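Home | Casting | Set Sightings | Recaps | FAQ | Say Hi

Drarkomon Fan Diary: the questions I get asked the most

Hi! I get a lot of the same emails (173 of them in August alone, I'm a bit behind), so I've put my answers on one page. I run this site by myself from my kitchen table, in between shifts and loads of washing, so please be patient if something is out of date.

What even is Drarkomon?

It's a heist movie set in a failing seaside theatre, and it's the one I haven't shut up about for a year. A washed-up magician's family plans to rob the auction house across the road during their own closing night show. It's funny, it's a bit sad, and the costumes are unreal. So much velvet!

Is it based on a book?

Yes, a very short one. The novel is called The Closing Act and I read it in one sitting on a ferry. The movie has moved the story from winter to summer and turned the two brothers into a brother and sister, and I was grumpy about that for a good week. Then I saw the trailer and got over it.

Who's in the cast, and why don't you name them?

I get this one constantly. I made a rule early on that I'd write about the characters and leave the actors' private lives alone, and the easiest way to stick to it is to leave names off the site altogether. The cast list is easy enough to find elsewhere. If you write to me asking who's dating who, I'm not going to answer, sorry! I do have opinions about the wigs, though, and I'll share those with anybody.

Did they really film in Telusside?

They did, for 16 days, mostly along the waterfront and in the old picture theatre behind the post office. I drove up for two of them. I spent the first morning standing behind a barrier next to a bin, and my big reward was seeing the back of a gold jacket. The second day was much better, as they did the whole umbrella scene in the street and we could hear every word. The bakery on the corner did a roaring trade in sausage rolls.

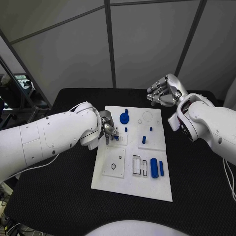 If you're planning your own trip, the theatre is still open on most afternoons and they'll let you have a look at the foyer. The fake auction house sign is gone, but the door they painted dark green has stayed dark green. Parking is awful near the water, so leave the car up by the oval and walk down.

Is the red coat the same one from the teaser poster?

No, and I will die on this hill. The poster coat has a wide collar and big covered buttons, and the one in the movie has a neat little collar and a belt. I've gone through the trailer more times than I'd like to admit. My guess is the first coat was too heavy to run in, but that's only my guess.

When can I see it?

There was an early fan screening through Mimevent, with 4,000 tickets across all the cities, and they were gone before I'd finished typing in my card number. The general release hasn't been locked in. I'll put it at the top of the home page as soon as there's something official. Please don't send me screenshots of "leaked" release dates, I've been fooled twice and I looked very silly both times.

Who did the music?

An outfit called Tomić, and if you've never listened to them, start with the slow piano stuff and work your way up to the loud stuff. The trailer song is a cut-down version and the full one goes for ages. I've had it on in the car so much that my kids have asked for it to be banned.

Do you do spoilers?

Only in the recaps section, and there's always a warning in the first line. The comments are another story. I read every one of them, but I do sleep, so come in at your own risk after 10 pm.

Can I send you photos or gossip?

Photos, yes please! Tell me if you took it yourself and how you'd like to be credited. Gossip, only if it's about the movie. I won't post pictures of anyone's kids, or of people eating lunch.

Will there be a sequel?

I've got 23 theories saved in a document and most of them involve the grandmother faking her own death. There's been no announcement. If they do make one, I'd love to see more of the auctioneer, who gets the best line in the trailer and then trips over a dog.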